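Opinion > Household Robots > Money Matters

Print this page | E-mail to a friend

Spend the Money on the Dull Parts
By Apolline Renaud
12/01/2024

Every winter I get a few letters from people who run small laundries, care homes and the like, and who have been told that this is the year to put a folding robot in the budget. I love these letters, and I answer them all (slowly, I'm afraid), and I nearly always end up talking about sweaters.

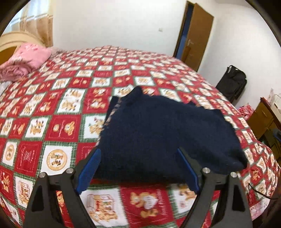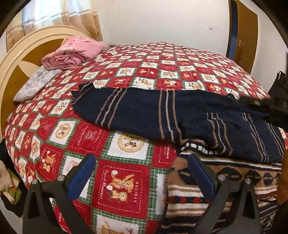
A navy knit and a pair of blue-padded fingers, on the teddy bear quilt.

A sweater is a hard thing to buy a machine for. It stretches, it slumps, it hangs over the side of the bed, and the next one in the pile is a different weight altogether. So when a quote lands on your desk and the arm takes up nearly the whole page, my advice is to turn straight to the back and see what they've put down for fingers and pads.

Kevin Tamayo, who does the books for the Plallavero care homes, sent me two of those quotes last January. Stonex wanted 761 dollars for a year's worth of spare pads, and Younis wanted 245 and had left out the fitting, which came to another 600 when he telephoned to ask! He very nearly signed with Younis all the same, and I can't blame him, for it was a lovely brochure.

What I'd like to see, and I know I go on about it, is a separate line for practice. Set aside 3,000 dollars, if you can find it, for people's time spent handling your own clothes on your own beds, with the real quilts and the real clutter, before anybody orders an arm. Premari will put that in a plan if you ask, though you do have to ask. If the money won't stretch to both, I would put the arm off a year and keep the practice, and I'd say so to the board in just those words.

Do keep writing to me, and send the whole quote, please, small print and all.

14 comments | 37 shares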